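CPU installation

CPU installation is the step in computer assembly in which the processor is placed into its socket on the motherboard. It is normally done before the cooler is mounted, and in many workshops also before the memory modules.

Storage before installation

Loose processors are kept in trays with shaped pockets, so that the contacts do not touch a hard surface. The upper side of a desktop processor is usually covered by a metal heat spreader, which sits on a thin circuit-board substrate. The processor should be held only by its edges. The Cordale handbook for repair shops advises to keep the tray close to the open case.
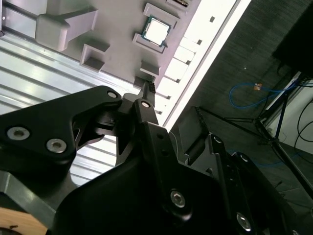 The socket and its surroundings

The socket is surrounded by a metal retention bracket, which is closed with a lever. Round mounting holes in the board receive the screws of the cooler. The memory slots stand near the socket – the path between processor and memory is kept short in this way. Fan headers with four pins are also placed in this area, and cables should be moved aside before the work begins.
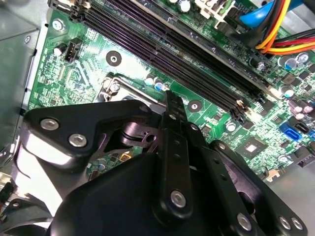 Motherboard in its chassis, with four empty memory slots and the CPU socket.

Procedure

The computer is switched off and unplugged. The lever is opened, the bracket is raised, and the processor is lowered straight down with its corner mark matching the mark on the socket. No force is needed. After this the bracket is closed and thermal paste is applied.

Power supply

A new processor may need more power than the old one. The label on the side of the power supply should be read before the exchange.
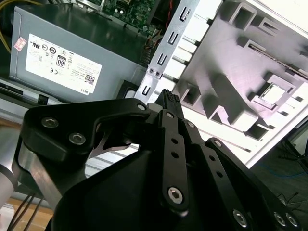 Efficiency marks such as 80 PLUS tell how much energy is lost as heat, but they do not give the output, which is printed separately in watts. A unit of 400 watts can be enough for an office computer without a graphics card.

See also: Heat spreader, Memory slot, Thermal paste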